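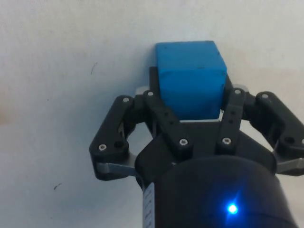
Work on the Breldale play library continued through September. The grant has now paid for 16 new toy sets, and the old stock has been sorted, cleaned and put back on the shelves. Soft items remain the most borrowed, and blue foam cubes with slightly rounded edges suit the under-twos better than the hard bricks did. We have moved the hard bricks to the over-threes section.

Loans for the quarter came to 1,055, against a target of 1,000. Families from Srithong Road made up most of the increase. The Saturday opening has not been tested yet and will be covered in the next report.

Spending is nearly 700 pounds under budget. The shelving from Zirik cost less than quoted, but delivery was late and the back room opened after the school holidays. We ask to carry the underspend forward to replace the floor mats.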